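WULTON DISPLAY FLOOR -- HAND-HELD GRIPPER WORK
Walk-through checklist, August round
Filled in by: Rhiannon Pugh, floor safety rep
Area: ground floor, furniture settings, under the mezzanine

Marks used: OK / NOT OK / OPEN. Open means I asked and did not get an answer I could write down.

1. Walkways clear at start of shift -- OK
Clear when I did my lap. Stock cartons are still being left on the upper level and I have raised that separately with the dock.

2. Straps and grips checked before use -- OK
Buckles hold, no fraying on the sets I handled. The straps come in one length. Two people with smaller hands have to cinch them past the last mark and the tail flaps about. Senow says a shorter strap is "on the list". I would like to see the list.

3. Cables secured at the waist -- NOT OK
Clips are supplied, but people leave the cable hanging if they are only going a few steps. Drawer knobs and cabinet handles are at exactly the height to catch a loop. Re-brief before next round.

4. Drawers and doors closed after each task -- NOT OK
The task sheet says "open drawer, place item, next task". It does not say close drawer. People follow the sheet because the sheet is what they are measured on. Fix the sheet.

5. Time on the tool -- OPEN
The limit we were given is 28 minutes, then a swap. Fine on paper. A swap needs somebody to swap with, and after the roster was trimmed there often isn't anyone. Thoa Đoàn kept her own tally for a shift and went past the limit more than once. Her forearm was sore that evening and she has put in a report, which I have attached. The reply from Irkurine was that the tool is "within comfortable weight for sustained use". Comfortable for whom? Nobody from Irkurine has held one here for a full shift that I know of.
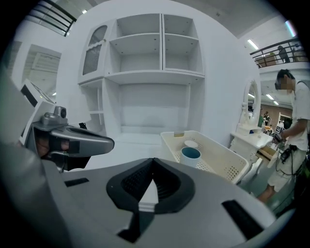

6. Load and reach -- OPEN
The objects are light, mostly cups, dishes and small household bits. The tool is the load. Low recesses mean crouching with one arm out and the wrist locked, and the top cubbies mean lifting it to shoulder height. Neither posture is in the original assessment, which was written for a bench.

7. Second person within earshot -- OK
Usually true. Keep it that way. Please do not let the Lò software "buddy alert" be counted as a person.

8. Customers and visitors kept out of the work area -- OK
Rope is up. It was down for part of the lunch break, put back by 2 p.m.

9. Staff told what the recordings are for -- NOT OK
Staff were told the recordings will teach a robot arm to tidy and restock displays, so that "repetitive work moves off people". So far the repetitive work has moved onto people. The target is 160 tasks a shift, and the same hands used to do displays at their own pace and talk to customers in between. I asked which jobs change once the arm arrives and was given a brochure.

10. Consultation before changes to pace or roster -- NOT OK
The target went up with no meeting. I have asked for 14 days' written notice of any further change.

Overall: nothing here shuts the floor. Items 3 and 4 can be sorted this week by anyone with a pen. Items 5, 6, 9 and 10 need someone from management in the room, and I won't sign those off on a promise.

Signed: R. Pugh

Comments

dockside_k: The cartons upstairs are ours, sorry. Goods lift has been out. Will shift them.

T. Đoàn: For item 5, it was my right arm, and it's the thumb side more than the forearm. Could you amend?

R. Pugh: Will do, Thoa. See the physio anyway please.

marlo: Bit harsh on the gear. I did a stint in the old warehouse and I'd take this over pallets any day. Agree about the drawers though, I've got the bruise.

Wulton staff safety page -- questions to the safety rep's pigeonhole, staff room -- © Wulton -- Back to top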